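Invoice terms for a two-person company

Thursday, August 2, 2018

Geltix sells calibration software to small labs. We have 3 paying customers and one recurring problem, the gap between delivery and payment. Junberg, our largest account, pays at the end of the month after the month of invoice. An invoice sent on the first therefore waits nearly twice as long as one sent on the last day. 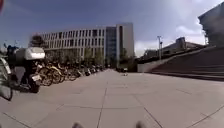 Sơn Vi wrote back that the invoice date is the wrong thing to fix, and that a deposit of $2,000 at signing would cover the gap on any contract we have now.

I ran the numbers both ways. The deposit covers hosting and one contractor. It does not cover salaries if 2 accounts pay late in the same month.

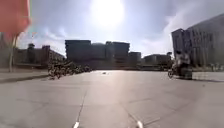 According to Uyên Ung, Clellora dropped deposits after a year, as buyers took longer to approve them than to approve the contract itself.

That matches what I saw at Ninh, where any payment before delivery needed a second signature. My current draft splits the fee into 3 equal parts, billed at signing, at install and at acceptance.
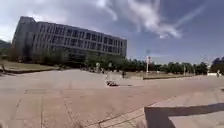
The acceptance part needs a fixed deadline, or it drifts. I have set it at the end of October for the Junberg renewal.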